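Call for Participants: Walking Habits of Older Adults

The Halonen Institute for Street Design is seeking residents of Clurkivside and Hurnley, age 60 or over, to take part in a study of everyday walking. The study asks how people choose their routes, where they stop to rest, and what leads them to avoid a particular crossing or block.

Participation involves two interviews and a written walking diary kept for 14 days. Each interview lasts one hour and may be held at our Noton Street office or by telephone. Participants who use a cane or walker are encouraged to apply.

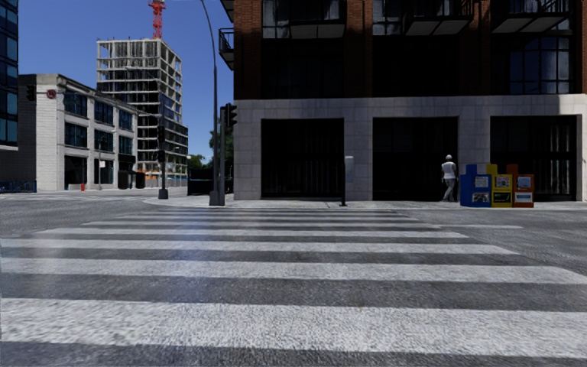
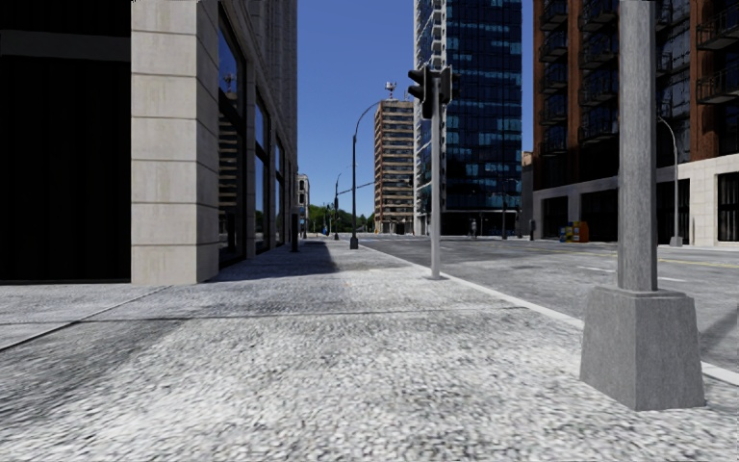
Applicants must live at home and make at least three trips on foot in a typical week. No special equipment is needed, and diaries will be supplied in large print on request. Persons currently enrolled in another Institute study are not eligible.

We have 76 places available. Those who complete both interviews will receive a $10 grocery voucher for each. All answers are kept confidential, and participants may withdraw at any time.

To request an application form, please write to Wenche Åberg, Study Coordinator, at the Noton Street office, or visit the front desk any Thursday before noon. Interviews begin in October.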